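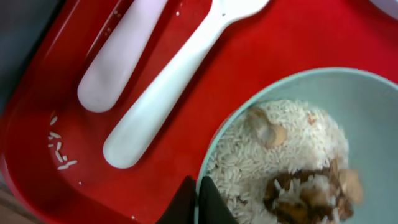 Wrist camera view, bowl grip on the red tray, attached to ticket by submitter

Subject: Tray-clearing cell, gripper creeping shut too early at the bowl rim
Site: Corkport test kitchen
Cell: Fotia, station 2
Status: Open, waiting on parts

Opening note

Hello all, and thank you for picking this one up so quickly last time I wrote in. Our Fotia cell has started missing bowls again, and I want to get everything down while it's fresh. The arm comes in over the tray nicely, drops to the rim, and then the fingers begin closing before they are fully down. Sometimes they catch the rim anyway and everything looks fine. Other times they skate along the side and the arm carries on to the wash rack with nothing in its hand, bless it.

The attached still has both fingers at the edge of the bowl, with the rice and the brown pieces still in it. You'll notice the tray is shiny and throws back a lot of white light along the upper left lip. I mention it in case it matters to the camera side. There are also loose rice grains on the tray, left of the bowl, and two white plastic utensils lying across the top.

What I tried before writing: power cycle, rehome, wiped the camera window, reloaded the bowl recipe. No change that I could see.

Reply from Witthorpe support

Thanks for such a thorough write-up, it really does save us a round of questions! Before we go after the gripper, could you run the same recipe with an empty bowl on a dull tray, if you have one handy? If the early close goes away, we'll look at reflections and the depth reading. If it stays, we're into the fingers and the contact threshold. Please also send the value on the Grip page marked "contact trip." It ships at 400 on your model.

Update from site

Ran it with an empty bowl on a gray cafeteria tray this morning, 40 picks in a row, and it missed on the gray tray too. So I don't think we can blame the shine, much as I wanted to (I had already priced matte trays in my head). Contact trip is at 400, same as you say, and I haven't touched it.

One thing I did find. With the cell locked out I moved the fingers by hand, and the left one has a little play in it that the right one doesn't. You can feel a tick when you rock it. I should have checked that first and I apologize, I got distracted by the lights.

Reply from Witthorpe support

No apology needed, plenty of us would have gone for the lights. A tick on one side usually means the pivot bushing is worn. The loose finger shakes as the arm slows down, the sensor takes that shake for the rim, and the close starts early. Please don't raise the trip value to cover it up. It will get you through lunch, but the fingers will then press harder on every bowl, and the thin ones can crack.

How many cycles are on this set? The Kolář bushings in that gripper are meant to be looked at every 3000.

Update from site

Well, there's our answer, I'm afraid. The counter was reset when we swapped the controller, and our paper log stops before that, so I can't give you a true number. It is certainly past 3000. I pulled the left finger and the bushing is oval, plain as day once it's in your palm. The right one looks round, but I'd like to change both while the thing is apart.

There was also dried starch packed behind the left finger plate, a fair bit of it. I cleaned it out with warm water and a nylon brush and let it dry before putting the plate back. Is there a cover that would keep rice out of there? We run rice most days and those grains get everywhere.

Reply from Witthorpe support

Changing both is the right call. We've put a pair of bushings and new pivot pins on order for you. There is a soft boot for the finger plates and we'll add one set to the box. It comes off for washing, so please put it on the end-of-shift list.

When the parts go in:
Lock out the cell and bleed the air line.
Fit the bushings dry, no grease.
Rock each finger by hand and feel for the tick.
Run the finger zero from the Service page, then the empty bowl test, 40 picks.
Leave contact trip at 400.

Update from site

Will do, and thank you. Station 2 is parked until the box comes and we're clearing those trays by hand. I've started a fresh page in the paper log with the bushing check at the top. Please keep the ticket open and I'll post the results of the 40 picks.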